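Laboratory Automation, Unit 6: Assessing a packaged workcell

Handout to be read before the seminar. Bring your own notes on the Sakdale bench cell and a copy of the supplier's quotation.

A packaged workcell is sold as one product: arm, table, instruments, plate storage and scheduling software. The buyer pays for the integration as much as for the parts. The Sakdale cell is offered by Borinstead in two versions, and we look at the smaller one. Borinstead supplies a simulated model with every quotation, so the layout can be checked before anything is ordered.

Start with the layout. A central arm has to reach every station without the table being rearranged, and it must fold back over itself to serve stations close to its base.
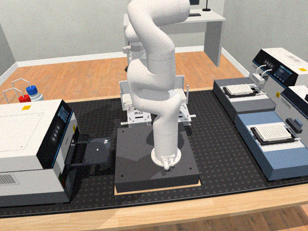
Source: Borinstead, layout render for the Sakdale bench cell

The arm stands on a square pedestal in the middle of a breadboard table, with instruments to the left and right and the plate rack directly behind it. The plate drawer of the left-hand instrument is open towards the pedestal. Note how close it comes, and ask what the arm does if a drawer fails to close. The grid of mounting holes matters too – a module can be moved later, but each move means teaching the positions again.

Figures from the quotation

Plates per unattended run: up to 249
Service interval: 2000 hours
Bench load, fully equipped: 380 kg
Delivery: 17 weeks

The service interval covers the arm only. Instruments from other makers keep their own contracts, and the quotation lists these on a separate page that is easy to miss.

Points to raise in the seminar

Who restores the schedule after a stopped run, and from which step?
Can the software be used with an instrument Borinstead does not sell?
What does the simulated model leave out? Cable runs and waste lines are the usual gaps.

Reading: Cieślak, Czesław, Costing the Small Workcell, Edelau course reader, chapter 3. The Bielecka comparison in the appendix is optional. Written answers are due in the first week of December.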